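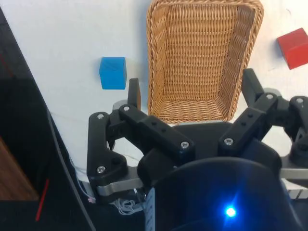
Sunday, June 3, 2018

Water day. Read the meter at 7:10 before anyone ran a tap, again at 7:40 with everything shut, and the last red digit had moved. Same as the last two mornings. The leak is therefore on my side of the meter and it is small, somewhere between a drip and a weep.

Closed the stop valve under the kitchen sink and took a third reading half an hour later. Still moving. That rules out the toilet, the boiler feed and everything else in the house, and leaves the run between the meter pit and the kitchen wall, plus the branch to the garden. I had hoped for the toilet. A flapper is cheap.

The branch has its own valve, a Picard quarter-turn I put in last November when the old gate valve seized. Closed it. Meter stopped. Waited a full forty minutes to be sure, and the digit had not moved when I went back. So the main run is good and the fault is downstream of the Picard, in the part I laid myself.

The branch goes out at knee height through the back wall, drops into the trench, follows the fence to the rain tank and comes up at two hose taps and the drip controller. The controller is the Cuvudix four-zone, and I suspected it first, as its solenoid on zone 3 has been slow to close all spring. Pulled it off, capped the stub, opened the branch. Meter moved. Put the Cuvudix back and apologized to it in my head. It will still need a diaphragm before the hot weather.

Next the taps. Both dry at the packing. The far one has a little green on the thread but that is old.

By elimination it had to be underground. Walked the fence line with a steel rod, pushing it in every two feet. Dry and hard most of the way, as it should be after this much sun, and then at the elbow by the compost bin the rod went in to the handle. Dug there. Water in the hole at nine inches, clear, filling slowly.
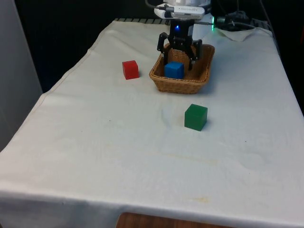

The elbow is a Trulletti compression fitting, 25 mm. I remember being in a hurry with this one - it was getting dark and I wanted to backfill before the rain. Took the nut off by hand, which should not be possible. The pipe end was cut at a slant and had not been chamfered, and the O-ring had a flat spot on one side with a nick in it. Pipe insertion depth measured short by half an inch. It probably held until the ground dried out and shifted.

Cut the pipe back square with the proper cutter, chamfered it, marked the insertion depth in pencil, wet the new O-ring and pushed until the mark disappeared. Nut hand tight plus a full turn with the strap wrench. Same again on the other leg of the elbow, which looked fine but was assembled by the same person on the same evening.

Opened the Picard a quarter at a time to let the air out at the far tap. It spat for a minute and then ran clean. Dried the fitting with a rag and watched it for ten minutes. No bead. Wrapped a sheet of newspaper around it, left it for an hour, and the paper was dry when I came back. Meter steady over the same hour with the branch open.

Have not backfilled. It can sit open until Tuesday with a board over it. If the paper is still dry then, sand first, then the soil.

Cost of the leak, worked out at lunch: the April bill showed 796 gallons over the same period last year, which I had put down to the new bed. Some of it may still be the bed. The pressure at the far tap reads better than it did, but I did not write down the old figure, so that is an impression and not a measurement.

Ordered a spare Trulletti elbow and a bag of O-rings. The supplier now lists a Plundex fitting as the replacement with a deeper socket and a metal grip ring. Reviews are mixed on whether it can be taken apart twice. Stayed with what I have.

To do: diaphragm for zone 3. Label the Picard valve, as the tape has come off. Draw the trench route on paper with distances from the fence posts, this time before the hole is closed. Meter reading Monday at 7:10.

Knees sore. Rod is bent.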